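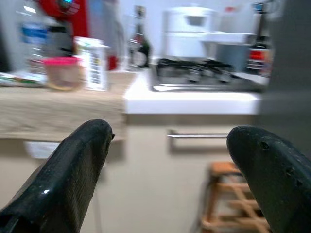

台面上等着归位的东西:粉红盖子的盒子、纸盒、水瓶,旁边就是灶台。

小问号 > 家里的科学 > 厨房
标签:冰箱 / 冷和热 / 适合和大人一起读
8月18日 文/叶塞尼娅·比利亚努埃瓦(Yesenia Villanueva)

你有没有被大人喊过:“快把冰箱门关上!”我小时候天天被喊。那时候我特别喜欢站在冰箱前面发呆,凉凉的风扑到脚背上,可舒服啦!我妈妈就在后面喊,一遍,两遍,喊到第三遍我才关。

后来我当了科普作者,收到一位小读者的信,信里问:“冰箱里的冷是从哪儿来的?是不是里面藏着一块永远化不完的冰?”我看了好高兴,因为我小时候也是这么想的!那我们今天就从厨房台面开始,一边收东西一边聊。

先说收东西。买菜回来,台面上总是乱七八糟,有盒子、有瓶子、有袋子。我会先把它们分成两堆:一堆要进冰箱,一堆不用。怎么分呢?看包装上的小字。如果写着“冷藏保存”,就进冰箱;如果写着“阴凉干燥处”,放柜子里就行。字太小看不清,就请大人帮忙念一念(我现在也得戴眼镜才看得清,哈哈)。

还有一条:灶台旁边别放吃的。灶台做饭的时候很热,塑料盒子离它太近会变软,里面的东西也容易坏。我有一次把一盒奶酪忘在锅边上,等想起来的时候,它已经变成一摊黄黄的糊糊了。

好,现在打开冰箱门,来说说那个“冷”。

冰箱里面没有永远化不完的冰。冰箱做的事情是“搬家”,它把里面的热一点一点搬到外面去。热被搬走了,剩下来的就是冷。
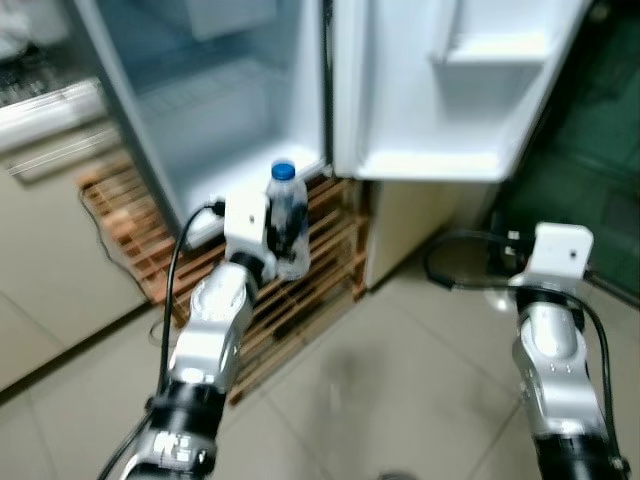
一瓶水刚放进冰箱的时候,瓶子里的水比冰箱里的空气热。热这个家伙很爱跑,总是从热的地方跑到冷的地方。于是水里的热就穿过塑料瓶子,跑到冰箱的空气里。冰箱再把这些热接走,顺着藏起来的细管子送到外面。管子里有一种会变来变去的东西,叫制冷剂,它一会儿变成气体,一会儿变成液体。变成气体的时候它吸热,变回液体的时候它放热,就这样一圈一圈地跑,像一辆专门运热的小火车!

不信的话,请大人带你摸一摸冰箱外壳的侧面。很多冰箱的侧面是温温的,那就是刚从里面搬出来的热呀。

那瓶子要放哪儿呢?我家的水瓶都放在门上的架子里。门架离外面近,每次开门都会被暖空气吹到,所以那里是冰箱里比较暖和的地方,放水和果酱正合适。牛奶我喜欢放到里面的隔板上,那里凉得更稳。

我的朋友纳塔纳埃尔跟我争过这件事,他说他家牛奶一直放门上,也没坏过。我说那是因为你家喝得快!他一家四口,一大瓶牛奶一个早上就见底了。

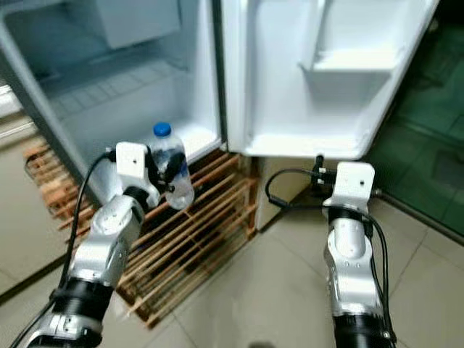
阅读时间:4分钟 · 适合7岁以上

有些冰箱里面靠上的地方,会有一个小小的方格子,那是冷冻室。它比下面冷得多,水放进去会结成冰。冷空气比较重,喜欢往下沉,暖空气比较轻,喜欢往上飘。所以把最冷的格子放在上面,冷空气就会慢慢落下来,下面也跟着凉了。

这也能解释我小时候脚背上的那阵凉风!门一打开,冷空气就从下面哗啦啦流出来,一直流到地板上,暖空气趁机从上面钻进去。冰箱只好重新搬热,小火车又要多跑好多圈,电也就多用了一些。现在你知道大人为什么老喊“快关门”了吧。

想做个小实验吗?拿两个一样的杯子,倒上一样多的水。一杯放在冰箱的隔板上,一杯放在桌子上,等21分钟,再分别用手指碰一碰。哪杯凉?再等一会儿,又怎么样?把你的发现画下来。我做的时候是在一月,家里没开暖气,桌上那杯也凉得要命,差点分不出来,所以最好挑个暖和的日子。

对了,还有两件事要记住。热汤要等凉一点再进冰箱,不然它会把旁边的东西都弄暖。还有,冰箱别塞得满满的,要给冷空气留一点路走,它得绕着瓶瓶罐罐转一圈才行。

下次你站在冰箱前面,先想好要拿什么,再开门。我现在就是这么做的,虽然偶尔还是会忘记,开着门想半天到底要喝水还是要吃酸奶。

如果你做了实验,欢迎把画寄给我。上次有个小朋友画了一辆运热的小火车,车头上还戴着一顶毛线帽子,我把它贴在了自己家的冰箱门上!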